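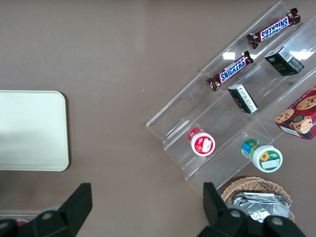
Stocking the small shelf: a talk with Ruairi Nisbet

Ruairi Nisbet has spent most of his working life in stores, first behind a counter in Dustden and now at Furton, where his job is getting a robot arm to put snacks on a rack. I asked him if it can do the job yet.

"Parts of it," he said. "A candy bar is fine. You give it two Snickers and a clear shelf and it will lay them down end to end. A jar is harder. Jars roll, and then you have one on its side and the arm has to work out what it's looking at."

The clear rack gives him the most trouble. Glare off the acrylic can look like an edge, and a real edge can vanish. His team thought about painting it and decided against it. "Stores use clear racks. If it only works on a painted one, what have I got?"

A full restock of the test display takes the arm 32 minutes on a good run. Nisbet does it by hand in 2. Over 900 logged attempts, most failures came from boxes that tipped and were then gripped at a bad angle.

Anything in a basket is still slow. Foil wrappers change shape when touched, and the fingers tend to push them around before they get hold of one.

He gets calls from shop owners. One in Imhof wanted to know if she could have an arm by December. He told her no. "She has 45 feet of shelving and one aisle you have to turn sideways in. I told her to hire a kid for after school."

Homes, he thinks, will take longer. His sister in Dremau keeps asking for something to unload the groceries. "I tell her it can do the candy. She has to do the bags, the fridge and the eggs."

The next round of tests is on tipped boxes only.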